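4. Hitching up and first settings

Right, so the loader arms are on, the oil's been checked and you're itching to get going! Give yourself half an hour for this bit (it took me 30 minutes the first time, and that included a cup of tea). I'm writing with the Wandetti compact tractor in mind and the Zestska mower on the back, but the older Colus tractors hitch up in much the same way, only with a stiffer lever.

Park on level ground, engine off, handbrake on, key in your pocket. Yes, your pocket.

1. Back the tractor up until the lower link arms are level with the mower pins. Get down and look, don't guess from the seat.

2. Slide the left arm on first, then the right. The right one has the adjusting handle, so you can wind it up or down to meet the pin.

3. Push a linchpin through each side and flip the ring over. Mine like to hide in the long grass, so I keep two spares in the toolbox.

4. Fit the top link last. Wind it out by hand until the mower deck sits flat, then do up the locking nut.

CAUTION: Never stand between the tractor and the mower while somebody else is working the lift. I don't care how well you get on with them.

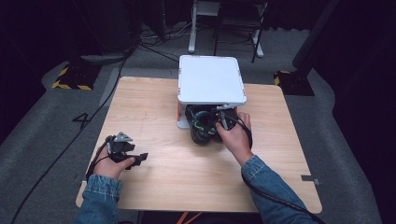
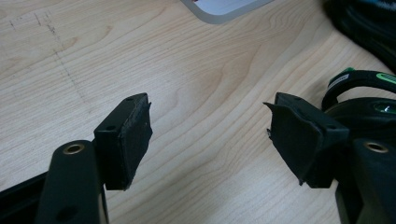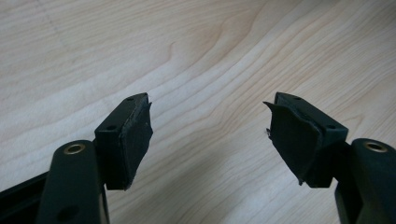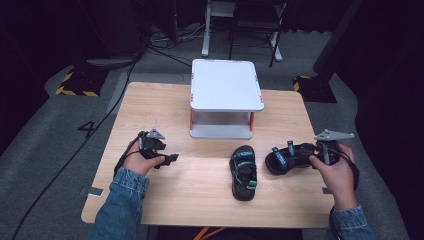

Connecting the PTO shaft

5. Pull back the collar on the shaft and slide it onto the tractor's stub until it clicks. Then give it a good tug. If it moves, it isn't on, so do it again.

6. Hook both safety chains to something that doesn't turn. The guard should stay still while the shaft spins inside it, and a cracked guard means you stop and order a new one.

7. Raise the mower slowly and watch the shaft as it goes up. You want at least 7 centimetres of overlap left between the two halves at the longest point.

Note: Kendra Bélanger wrote in to ask about the MacDonald shaft that came with her second-hand mower. It'll fit, but it's a bit long for the short wheelbase, so have it cut down by a dealer before you use it.

First run

8. Start the engine, let it settle, and bring it up to 1,000 rpm with the mower lowered and out of gear. Listen for a minute. A low hum is fine, a knocking noise isn't.

9. Engage the PTO gently and let the blades come up to speed before you touch the throttle again.

10. Shut everything down, wait until the blades have stopped completely, and go round all the pins once more.

If you put the mower away for the winter, do this whole section again in April when it comes out of the shed. Greasing points are in section 5.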